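Search the notebook
Enter keywords

July, marker-in-cup, planner side

Started at 9:40 with coffee and the Rindix branch Kumaresan swore was merged. It was merged into his other branch. Pulled that one, rebuilt, lost half an hour to a header that exists twice with two opinions about what a quaternion is.

Goal for today: get the placement planner to put the marker in the mesh cup with the produce left out as distractors. Paula wants the clutter in from the start because last month we tuned everything on a bare table and then acted surprised when it fell over the first time it met a vegetable. Fine. Carrot, chili, apple, marker, cup. The segmentation model has seen all of these before and has strong feelings about one of them (see below).
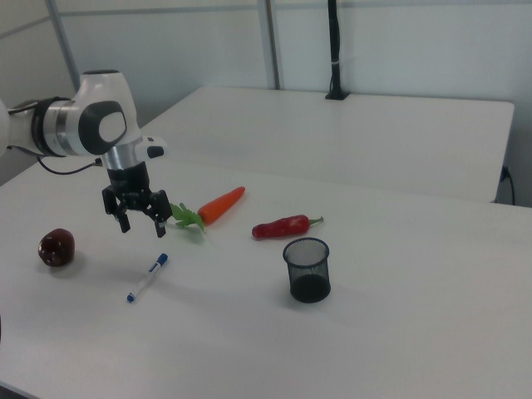

Marker task, side camera. Gripper open, marker still on the table.

Config for the record, so Revathi doesn't have to ask me again:

planner: Wamau, sampling budget 1,000 per query
perception: Kurup, mask threshold as committed, no local edits (I checked, twice)
replan on: target pose jump, grasp loss, anything from the force watchdog
cup model: open cylinder, rim as a separate collision ring

That last line is new. Until yesterday the cup was a solid cylinder in the collision world, which made "put the marker inside it" a philosophical request. Wamau would burn the whole budget, return NO_PATH, and log it at INFO level. INFO! Pavithra has promised to make it a warning. I have promised to stop bringing it up at lunch.

With the open cylinder the planner finds a path, and median solve time is 246 ms with the clutter in. I'll take it. The tail is ugly though: when the carrot leaves get meshed as one big convex blob, the approach cone closes up and we're back to sampling until the budget runs out. Tried decomposing the carrot into root and leaves. Helps. Also means there is now a file in the repo called carrot_v2_final_leaves.yaml, and my name is on the commit.

The orientation constraint is the other half of the trouble. The goal is written as "marker axis within tolerance of vertical," but the tolerance was being applied in the gripper's coordinates instead of the cup's, and the grasp offset was added after that check. So a goal that has the marker lying flat over the rim scores as perfectly acceptable. The cost function is delighted with it.

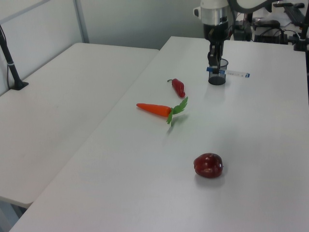 Moved the check to after the offset and rewrote it against the cup axis. Two-line change, plus 300 lines of test fixtures that all encoded the old behavior as correct. Anitha wrote most of those in the Plalelau days and was gracious about it, in the sense that she sent a thumbs up and nothing else. Regenerated the fixtures and read through the diffs by hand until lunch, which I don't recommend.

Perception gripes, for Kurup's issue list:

- Chili and apple swap labels when they are close together. Doesn't matter for this task, will matter a lot for the sorting one.
- The mesh of the cup eats depth. Points come back from the inner wall, the table behind, and possibly last week. I'm fitting the rim only and ignoring everything under it.
- Marker pose is good until the gripper covers part of it, then the estimate slides along the barrel. Switched to trusting the grasp transform once the fingers close. Should have been that way all along.

Replayed the logged queries offline with the new check: 3,406 goals, and the flat ones are all rejected now. A few upright ones are rejected too, which I think is the tolerance being too tight near the rim ring. Left it tight for now. I would like to have a planner that is annoying before I have one that is creative.

One more thing on the grasp side. Regrasp is behind a flag (off by default), and the hover pose before descent is now its own waypoint with its own timeout. Before this it was folded into the descent segment, so a stall in the hover got reported as a failed insertion and we spent a week blaming the wrong module. Sorry, Kumaresan.

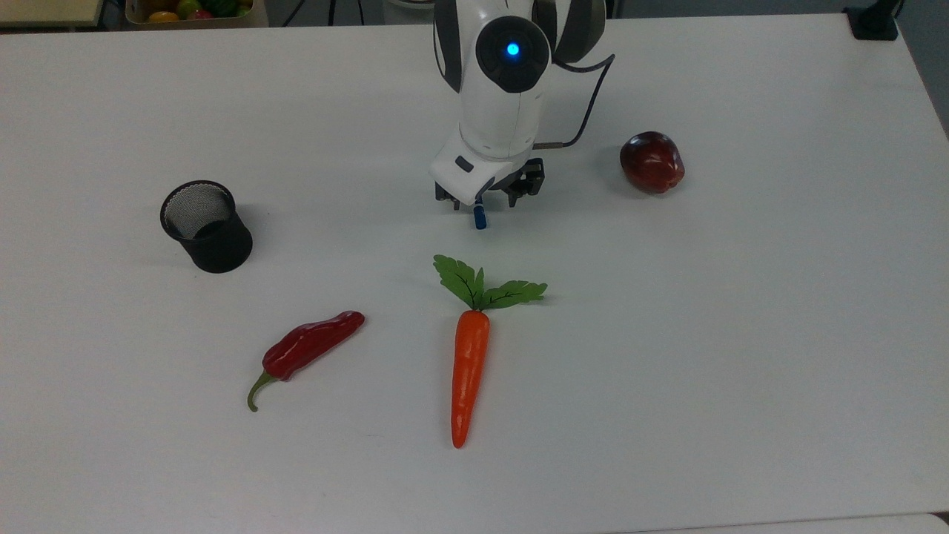 Left for tomorrow

- Loosen the rim tolerance in small steps and rerun the replay after each one.
- Ask Pavithra whether NO_PATH is a warning yet. Casually.
- Rename the carrot file.
- Kumaresan to merge his branch into the branch everyone else thinks it is in.
- Hover timeout is hardcoded. Move it to the config before Paula sees it.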